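Uriel Salinas was moving out on May 18, 2024, and he had saved the bathroom things for last because he loved them best. Anybody could pack books! But a bath puff, a toothbrush, a fresh purple box of toothpaste (he had a whole morning for these, and he meant to enjoy it).

He spread everything out on the teal table by the folding screen and rubbed his hands together.

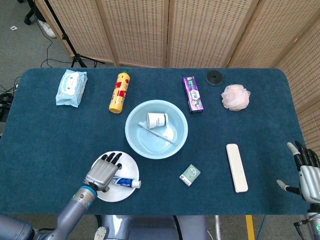 "The basin goes first," he told his sister over the phone. "It's the boat. Everybody else is crew."

"You have 476 miles to drive, Uriel."

"And I'll have clean teeth for every one of them!"

She laughed so hard she had to put the phone down. He tried the wipes in the basin, then under it, then on top, and each way was wonderful. In Nazari there would be a new sink, a new shelf, maybe even a window over the tub. He picked up the pink puff and gave it a squeeze for luck.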